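5. First practice session with the Giston hand grippers

Finish section 4 before you start. Both grippers must be assembled and the marker plates screwed down tight.

1. Clear the table and set out a few light packages. Mix shapes: a box, an open tub, a soft pouch or two.
2. Run each cable off its own side of the table. Leave enough slack to reach the far edge.
3. Pick up one gripper in each hand and rest both on the tabletop, jaws pointing inward.

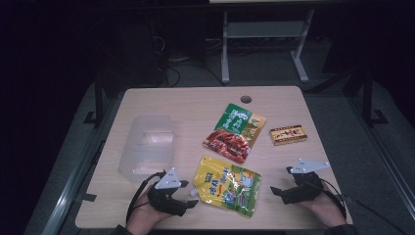 4. Hold still for 3 seconds while the Rodlow software finds both marker plates. The status line should change to READY.
5. Open and close each gripper all the way, left first. Jaw opening in the log should reach at least 70 mm.

CAUTION: Keep fingertips off the linkage arms. The hinges pinch.

6. Approach a spouted pouch from the spout side, low and slow. Stop just short of the film, then open the jaws.
7. Close on the pouch body beside the cap – the cap itself is slippery and tends to roll out.
8. Lift, move the pouch a hand's width, and set it down flat.

NOTE: Glossy film throws bright streaks into the gripper camera. Lower the exposure from 156 to 146 if the printing washes out.

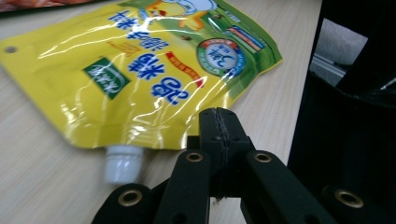

Duarte Pinheiro adds that on his build the cap was the easier grip once he had glued thin rubber to the jaw tips. He still goes for the body on full pouches, and he replaces the rubber when it starts to peel.

9. Save the session before unplugging either cable. Unplugging first discards the log.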